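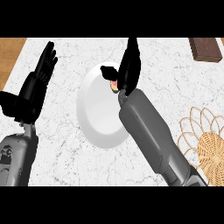 Kusbridge asked whether the planner was sending the open command at all, or whether the command went out and the hand controller dropped it. Fair question. We had only been looking at the planner side. Logs from both sides are below.

**Ticket:** right hand does not release over plate
**Component:** Skemavex (task planner), Roltero (hand controller)
**Opened:** April 7, 2018
**Severity:** blocks the tabletop evaluation set
**Status:** fixed on branch, one item still open

## Symptom

Two-arm tabletop task in simulation. The right hand picks up the small item, carries it to the plate and should lower it and let go. The left hand has no job in this task and should stay open and clear of the plate.

On the bad runs the right arm gets as far as the upper right of the plate with the item still pinched between the thumb and the base of the fingers, then holds position. There is no fault, no collision report and no timeout. The planner status reads `PLACE_ACTIVE` until the episode is ended by hand.

Seed 154 reproduces it every time on our machine. Other seeds do it now and then, so we've used 154 for everything below.

## Setup

- Scene built in Kan, default physics settings
- Skemavex sending joint targets in chunks of 16 steps
- Roltero running the fingers on both hands
- Control rate 60 Hz
- Headless and windowed runs both affected

## What we tried first

**Plate pose.** First guess was that perception had the plate centre wrong, so the hand was waiting to reach a point it could never reach. Swapped the estimated pose for the ground-truth pose from Kan. Same stall, same spot. Put the estimate back.

**Arm obstruction.** The right forearm crosses in front of part of the plate from the main camera, so we wondered if the plate track was being lost late in the approach. The track confidence does dip. It stays over the threshold, though, and the ground-truth run had already ruled this out. I should have done these two in the other order.

**Left arm.** Parked the left arm well back from the counter in case the planner was holding the right arm for a clearance check. No change.

**Placemat collision mesh.** The woven mat has an open looped border and its mesh is more complicated than the rest of the table put together. Replaced it with a flat box. Episode ran faster, still stalled. We kept the flat box on a separate branch for speed, it has nothing to do with this ticket.

**Friction on the held item.** Lowered it until the item slid out by itself. That ended the episode, and the planner marked the place as a success, which is a separate bug and has its own ticket now.

## Logs

Planner side, trimmed:

```
step 2118 PLACE_ACTIVE right_hand=HOLD
step 2119 PLACE_ACTIVE right_hand=HOLD
step 2120 PLACE_ACTIVE right_hand=OPEN
step 2121 PLACE_ACTIVE right_hand=WAIT_OPEN
step 2122 PLACE_ACTIVE right_hand=WAIT_OPEN
```

Hand controller side, same run:

```
step 2119 recv chunk tail cmd=HOLD
step 2120 chunk swap cmd=HOLD (carried)
step 2121 cmd=none
step 2122 cmd=none
```

So the answer to the question is that the planner sends it and Roltero never acts on it. The open command goes out at step 2,120, the same step on which the controller swaps to a new chunk. During the swap it carries the last finger command forward and ignores anything that arrives on that step.

Normally this would do no harm. The planner used to repeat the finger command on every step, so a dropped one would be picked up on the next. The current release sends it once and then goes to `WAIT_OPEN`, where it waits for the finger joints to report open. They never do, and it waits forever.

It also explains why only some seeds fail. The open command has to land on a swap step for this to happen. If it lands anywhere else in the chunk it gets through.

## Confirming it

Added a one-step delay to the open command on seed 154. The hand opened and the item was let go. Removed the delay and the stall came back.

Then forced the open command onto a swap step on a seed that had always passed. It stalled in the same way. That was enough for me.

## Fix

Two changes, both on the branch:

1. Roltero now reads the incoming finger command before it decides whether to carry the old one forward. Carry only happens if nothing arrived.
2. Skemavex repeats the finger command for as long as it is in `WAIT_OPEN` or `WAIT_CLOSE`.

Either one clears the stall by itself. We tested them separately and then together. I'd like to keep both — the first is the real defect, and the second covers us if a message goes missing for some other reason.

Anyone who can't move to the branch yet can set this in the task config:

```
finger_cmd_repeat: true
```

It's the old behaviour. Log files get a bit larger.

## Still open

- `WAIT_OPEN` has no timeout. Even with the fix in, a jammed finger would leave the planner sitting there with no error. Kusbridge would prefer a timeout that retries once and then fails the place. We agree on the timeout but not on the retry. With an item half released, a second open command is fine, but the current retry code closes the hand first.
- The release point. Now that the hand opens, it opens high, and the item drops further than we'd like before it gets to the plate. The stall was hiding this. The lowering move is in the plan but is being merged with the approach, so the open command is issued too early. Needs its own ticket, please link it here when it's filed.
- Check whether the close command has the same problem on pickup. Reading the code, it should. We haven't caught a run doing it.

## To reproduce

Check out the release before the branch, load the tabletop scene, set the seed to 154, leave `finger_cmd_repeat` unset and let it run past the place. Watch the controller log for `chunk swap` with `HOLD (carried)` on the same step as the planner's `OPEN`.

Please don't close this until the timeout is merged.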